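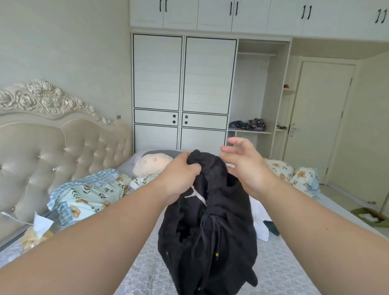
A black garment with a white logo, held up over a bed.

Home News Council Opinion Community Contact

Filed under: Local politics, Power and water

So I went along to the Droserow council meeting on the street lighting contract, and I'm still a bit cranky about it!

Councillor Pacita Bautista wants an independent audit of the deal with Sokenari, the mob who took over our street lights in July. She reckons the town has paid for 102 new lights and she can't get a straight list of where they all are. Fair question, I'd have thought (my own street is still dark as anything).

Mayor Reynaldo Sison told her the paperwork was "in order and available on request". Well, she'd requested it, twice, and said so pretty loudly. There was a fair bit of muttering up the back, some of it mine.

Arnel Marquez from Sokenari did front up, which I'll give him credit for. He said the Salazar Road lights were held up by a parts delay and the full list would be with councillors inside 30 days. Tia Staniforth asked if the company would hand back money for any light that wasn't up by then, and he said he'd have to take that one back to the office.

The audit motion was put off to the next meeting by a single vote. I'll be there again, and if you've got a dead light out your way, send me the street name and I'll pass it on to Cr Bautista.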